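Rendel bimanual sorting study
Progress report to the Gastska fund, second period
Submitted 15/05/2025 by Ilari Pitkänen

1. Status

Work package 2 (learning from demonstration with two arms) is on schedule. Work package 3 started early and is partly complete. Spending is within the approved plan and no change of scope is requested.

The task set was fixed at the start of the period. Ring-shaped items, mainly rolls of tape, are moved between the open cloth, a dish rack and a shallow cardboard tray. Either arm may make the pick.

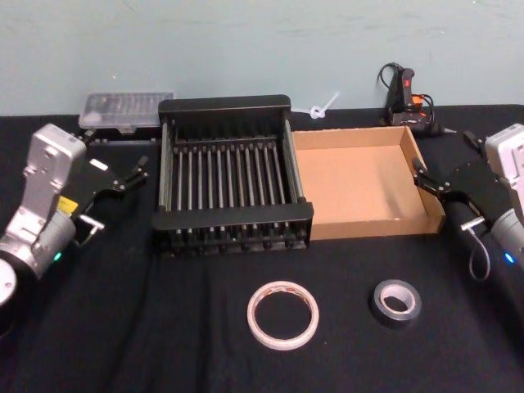
Demonstrations were recorded by teleoperation at 30 frames per second, with joint positions logged on the same clock. The data set now holds 3938 accepted episodes. Episodes were rejected when a camera stream dropped or when the operator abandoned the pick. Rejected episodes are kept in a separate folder and are not used for training.

2. Method

The policy takes one head view and the wrist views as input and predicts a short block of joint targets for both arms. In the first period all views were resized and encoded by one shared network. We now train a separate encoder for the wrist views. The change was prompted by repeated grasp errors over the rack, where the metal rods produce strong highlights and the edge of a ring is hard to place in depth.

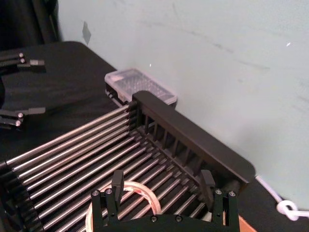 Figure 2. Wrist view over the rack rods, with a coil of translucent tubing partly behind the gripper.

Separate encoders raised training time by around 11 percent. Grasp errors over the rack fell in the internal test, while results over the tray did not change in either direction. We read this as a sign that the shared encoder had been fitted mostly to matte backgrounds.

3. Evaluation

The internal test consists of 300 trials with start positions drawn at random before each block. A trial is scored as a success if the item is released inside the target area and neither arm has been stopped by the force limit.

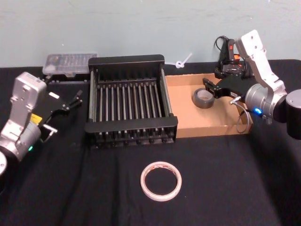 Hilkka Turunen asked at the midterm review whether the force limit hides failures that a slower controller would have recovered from, and recommended that stopped trials be reported on their own line. We agree. The July report will list them separately, and the trials already run will be rescored from the logs.

The second open point is camera placement. A policy trained on one wrist mount loses accuracy when the mount is turned by a few degrees, and the loss is larger when the rack fills only a corner of the view.

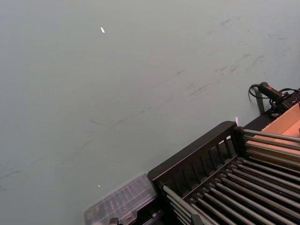

Random cropping during training recovers part of this loss. Random rotation has been tried on a small subset only, and the result is too noisy to report.

4. Next period

Rescore all stopped trials. Repeat the encoder comparison with three training seeds. Run the rotation test on the full data set. Send the trained weights to Flarkberg for replication on their own cell.

The loan agreement for the Flarkberg cell is still unsigned. If it is not in place by July, replication will move to the end of work package 3.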